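Robots on the harness line, what happens to my job?

Toàn Vi
Stelton is putting arms on our board and harness bench in December. Been plugging connectors by hand for 5 years.

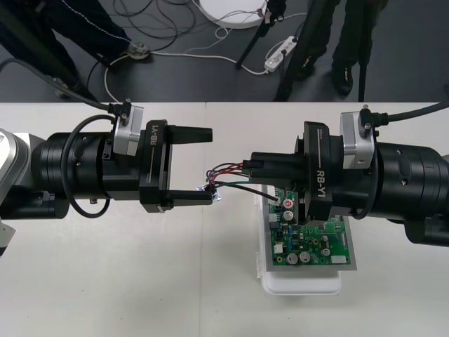

Boss says no layoffs, just "new duties". Anyone been thru this? Do you end up babysitting the thing or what

Oranuch Rattanakul
Went thru it at Noiphan. Less sore thumbs, more standing around – then it drops a plug and you run. Wires are the hard part, they never lay the same way twice. 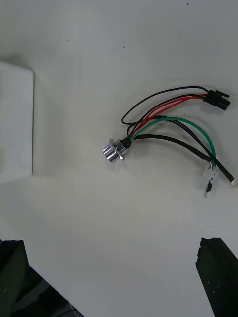
We do 130 boards a shift with 2 people on the cell now. Ask about pay grade BEFORE the training, I didnt. Took me till spring to get it fixed.

Panya Suwannarat
depends on the boss. mine cut the Sunday shift

Ronja Vik
Learn to teach the positions. Whoever does that gets kept, at least at our place.
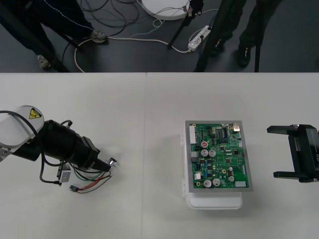

Board on its stand, harness plug on the table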